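Subject: Re: Sunday Go evenings — which boards to bring

Hello all,

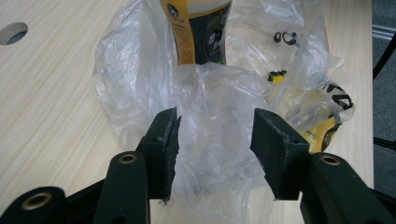

Thank you for the kind notes after October's evening, I did enjoy reading them over my coffee.

Eleri Powell wrote:
> Are we still on for Sunday? I can bring two of the small boards,
> but my Lamptey set is missing 8 white stones.

Yes, Eleri, we're on, and please do bring both! Don't fret over the stones — a small board never needs the full bowl, and I have spares in a jar that go back to 2000 or so my sister tells me. Beginners can start on the little boards while the rest of us settle in for long games. I'd love to try the Etari opening again, even though it cost me my whole left side last time.

Doors open at two, and the kettle goes on soon after.

Warmly,
Lurer

Comments

Plendus: Count me in. Can I bring my nephew? He's only played checkers.

Eleri Powell: Of course, he can have one of my boards.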